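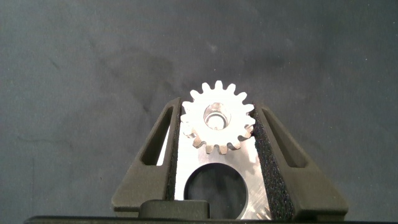

Aileen Dumlao asks whether a shop-built gripper needs force sensing before it can be trusted with gears. For the parts in this chapter it does not. Foam on the inner face of each finger gives enough compliance for a slow close.

## Chapter 3: Gear Placement

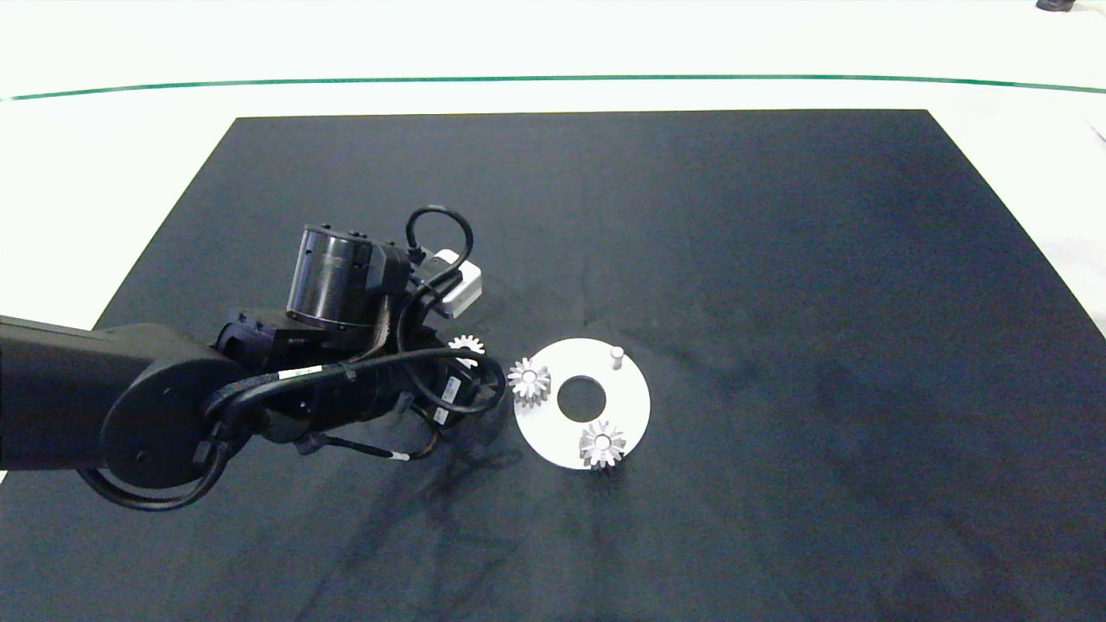 **Manon Sawatzky**
*Chapter author, Standari Shared Workshop*

The work is a round plate with a central hole, a peg, and metal gears. Clear the mat first, then jog the arm at 20 percent speed until the fingers close on either side of a gear. Cable slack matters more than reach - check it at both ends of travel.

Fit tolerance is set by the bore, and tooth mesh is a separate problem (Section 3.3). Plan on around 1000 cycles before the foam is replaced.
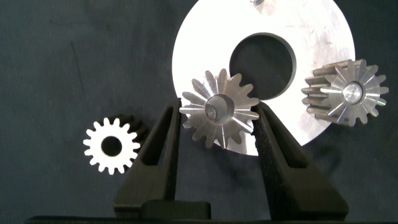 *Figure 3.2. Spur gear held upright between the fingers, disc behind.*

Record the grip width before moving to Section 3.1.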